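Week 4 handout: denoising without turning everything to soup

Right, last time we got as far as opening the raw files and I promised we'd stop fiddling with white balance and do noise. I'll be using Kotel on the big screen, but if you've got Jiltero at home the sliders do the same job, they're just in the other panel (and called Smooth and Keep, bless them).

Two kinds of noise, then. Luminance noise is the gritty stuff, a bit like old film. Colour noise is the red and green blotches that turn up in shadows. Deal with the colour first! You can push that slider quite hard, I often sit at 70, and most pictures won't complain.

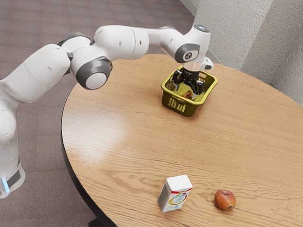

Fig. 1. White arm, round table, yellow basket.

Luminance is where people get greedy. Zoom to 100% before you touch it, then go up to 300 if you're not sure what you're looking at. Skin goes waxy early, and hair goes earlier still. When it starts looking like plastic, back off by a good chunk — your eyes have got used to it by then and you'll undershoot.

The detail slider puts texture back in afterwards. It can't tell texture from noise very well, so on a night shot I leave it near the bottom. On a daylight shot I hardly think about it. 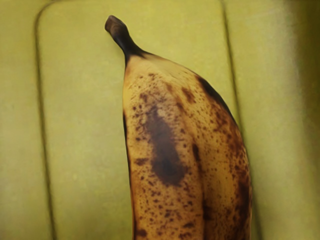 Plug-ins and batch work

Plerkavora runs as a plug-in inside Kotel, or by itself if you prefer. Inside Kotel it hands you back a new file, so do your lens corrections beforehand and your cropping later. I did it the other way round for the whole of August and had to redo nearly 78 pictures, which I'm still cross about.

For batches, sort by ISO first and make one preset per group. Please don't put one preset on the entire card. Save your presets with the ISO in the name (mine are things like "hall 3200 soft") and copy them somewhere that isn't the laptop. 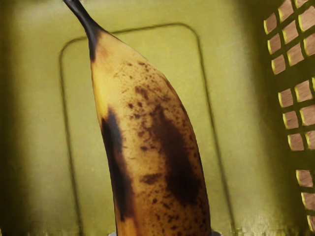 Notes by Oyelaran, evening editing class

For next time: pick one noisy picture of your own and bring three versions, one untouched, one how you like it and one that's gone too far. Export at full size, no sharpening. We'll do sharpening straight after the break and you'll want the clean files for that.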